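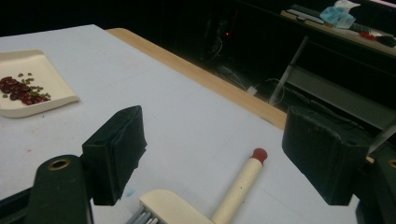

Support log > Perception > Open issues

Posted in June by the Wimwood bench
Print this page | E-mail this page

Okay, so I finally sat down with the bean segmentation thing, and I'm writing it up while it's all still in my head. Short version: Talon loses the green beans. The red ones come through fine in every run, but the mung beans either get merged into the tray or dropped as noise, and then the planner thinks the pile is half the size it is.

Setup is the same as my last ticket. Cream tray on the white sheet, kidney beans and mung beans mixed, gripper camera streaming at 720 lines, Cormier doing the planning downstream. I'm on the current Batard build with nothing custom in it (I wiped my overrides first, I learned that one the hard way!).

What I tried:

Turned off auto exposure. Helped a bit. With so much white in view and that dark room behind it, exposure was hunting every time the wrist tilted, and the mask flickered right along with it. Flicker's gone now, green beans still missing.

Dropped the minimum blob size from 12 pixels to 2. Oh boy. Now I get the mung beans, plus every crease and speck on the sheet. It even made an object out of a little blue smudge. Cormier then planned a very polite approach to the smudge.

Masked everything outside the tray. Better! But the mask is fixed in table coordinates and the tray isn't, so one nudge and it's clipping the rim.

Replayed a saved log, no live camera, same settings. Same failure, starting at frame 282 both times, so I'm ruling out dropped packets.

Separate thing, might be worth its own ticket: the hand tool with the red tip gets tagged as a kidney bean cluster whenever the handle blends into the sheet. Cream on white, I get it, but the tip is way too big to be a bean and there's no upper size limit in the config that I can find. Is there one?

Logs and my config are attached to the ticket. Next I'm going to try the tray detector as a first pass and only run the small blob setting inside whatever it returns. That can add up to a second per cycle on this machine, which I can live with. Leaving this open.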